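Adunstead Proceedings in Applied Handling
Search this site Go
Print this page | E-mail this article

4.2 Observations at the open day

The open day at the Adunstead workshop ran on a Wednesday, with 56 visitors admitted in groups. Manipulation of soft and upholstered goods was the part of the programme most relevant to this study.
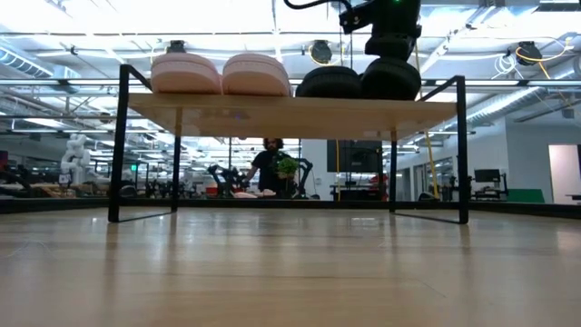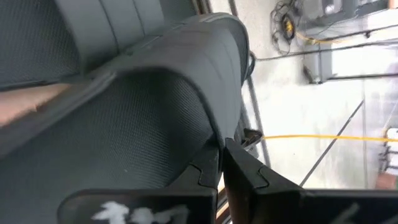 Figure 3. Soft objects in a row on a low table, with an arm lowered to one of them (first); gripper fingers at the edge of a vehicle seat (second).
Source: Vindoler project, Adunstead.

Both tasks involve surfaces that give under load. On the table, neighbouring objects stand close together, and the approach from above leaves little room for sideways error. The seat edge is harder to treat – the perforated fabric, the smoother trim and the raised seam each call for a separate contact setting.

Visitors were asked to fill in a short form after each demonstration. The form followed Villanueva's layout, with the Beller scale for perceived speed. Answers on speed and noise are reported in Section 5; free comments were coded separately.

We use cookies to improve this site. Accept | Settings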